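Le placard à légumes secs, dernier bastion de l'humanité

28/6/20

Jericho Navarro m'a encore écrit. Il travaille chez Mosero, où l'on promet depuis 2 ans un bras domestique baptisé Skidis, et il voulait savoir quelle corvée je confierais à la machine en premier. Il espérait sans doute le lave-vaisselle. J'ai répondu : transvaser les haricots mungo du sachet dans le bocal. Silence de plusieurs jours.

Prenez un sachet à zip. Ça n'a pas de forme, ça se plisse, ça pend. Une main froisse le haut, l'autre pince le côté, et le coin devient entonnoir au-dessus d'un bocal qui n'est pas bien large. Aucun cours, aucun manuel, ma nièce de cinq ans y arrive (presque).
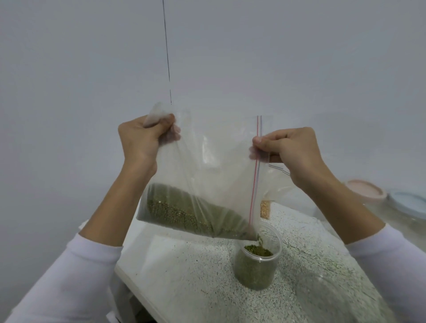
Un robot peut-il ranger une cuisine aujourd'hui ?

Pas une cuisine ordinaire. Il déplace correctement des objets rigides posés à un endroit connu, et il peine dès que c'est mou, transparent ou renversé.

Or mon épicerie est exactement cela : du plastique transparent rempli de petites choses qui roulent. Jericho m'a envoyé une vidéo de démonstration, 31 minutes, dans laquelle Skidis saisit un cube en mousse. Un très beau cube. J'ai demandé ce qui se passait avec un pois chiche, il m'a parlé de la feuille de route.

Et puis il y a tout ce qu'on fait sans y penser, comme garder une main dans le bocal et l'autre à plat sur le sachet, au milieu des couvercles et des graines échappées. Deux tâches à la fois, dont une qu'on serait bien en peine de nommer.

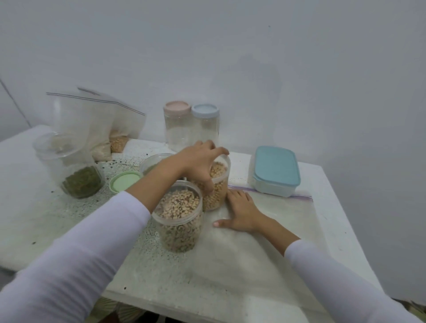

Et à l'atelier ?

J'ai visité Bech en décembre. Leur ligne Grutelent remplit 966 pots à l'heure sans jamais râler, ce que je ne peux pas dire de moi. Mais les pots sont identiques, les graines tombent d'une trémie, et quand un couvercle se met de travers, tout s'arrête et un monsieur arrive avec un tournevis. Le monsieur, lui, n'est pas automatisé.

Chez moi, les soja, cornilles et mungo finissent en bocaux alignés contre le mur, couvercle ou pas selon l'avancement des travaux.
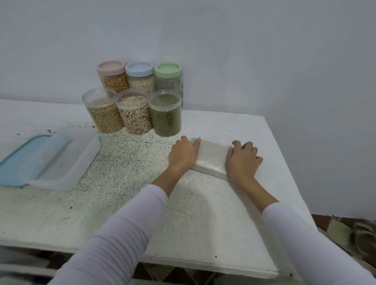 Reste la question du prix. Jericho parle de 136 euros par mois en location, entretien compris. À ce tarif, je veux bien continuer à verser mes haricots, et même à courir après ceux qui filent sous le frigo. Je lui ai proposé de venir essayer son bras chez moi quand il voudra. Il m'a demandé si j'avais des cubes.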